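Home | About | Join | Projects | FAQ | Contact
Search the club site... Go

Grenduvau Robotics Club: your questions

Do I need experience?
Nope! I couldn't tell a servo from a sandwich when I joined, and now I run the beginner group (I'm Zuzana Skála, hi). Come with a laptop if you have one. 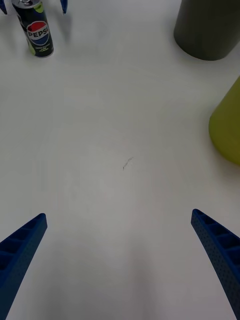

What are you working on this semester?
We're getting ready for the Grandbridge tabletop challenge, where two arms share one table and have to tidy it up between them. We practice with whatever's in the room, so yes, a Pepsi can counts as competition equipment. The fingers are blue and ribbed, and we swap them when they wear out.

Do I have to code?
Only if you want to! Some of us just drive the arms, and that takes plenty of practice too. 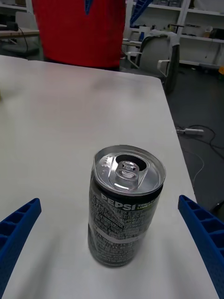 Driving is where most new people start, and you'll get a turn at your first meeting. We go in pairs, 2 to a table, and switch when your hands get tired.

What does it cost?
Eight dollars a semester. Baláž, our parts shop, covers the rest.
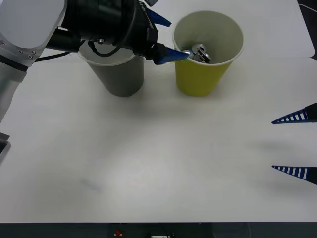

If that's a problem, just tell me and we'll skip it. Doors open at 5 p.m.

Comments (3)

jokadeo_fan: Can high schoolers come?

Zuzana: Yes, with a signed form!

mk: Signed up, see you in January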